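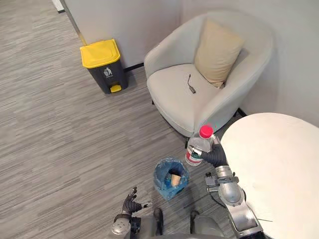
## 3. Waste sorting in the lounge corner

Authors: Beatrice Nyaga, Erasto Makori, Awuor Langat
Site: Skenau office, lounge area
Report date: Mar 4, 2022

### 3.1 Layout

The corner has a light gray tub armchair, a round white table and two waste containers. The pedal bin with the yellow lid stands against the wall. The small blue wastebasket stands on the carpet near the armchair. Both were left in their usual positions during the February survey.

The pedal bin is meant for general waste. The wastebasket has no assigned type, and staff were not told what to put in it.

### 3.2 Method

Items were sorted by hand at the end of each working day and entered on a tally sheet by container. Bottles with liquid left in them were emptied before weighing. The scale reads to 2 g. Items under 100 g were weighed in groups.

### 3.3 Results

The survey recorded 156 items. Almost 800 g of the total came from drink containers, mainly plastic bottles and paper cups. Most of these were in the wastebasket. Langat attributes this to its distance from the seat; Makori attributes it to the open top, which needs no pedal.

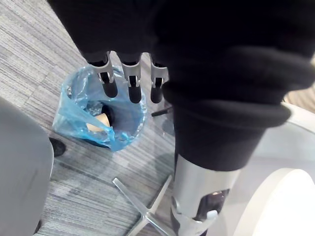 The liner affects capacity as well. A blue bag folded over the rim leaves slack inside, and light items such as cups settle on their sides and take up more room than their weight suggests. Bag size should be matched to the basket before the second survey.

### 3.4 Open points

- Cap and label material was not separated from bottles.
- Liner weight was not subtracted on the first two sheets.
- Kimutai Kimaro to check the scale against the lab reference.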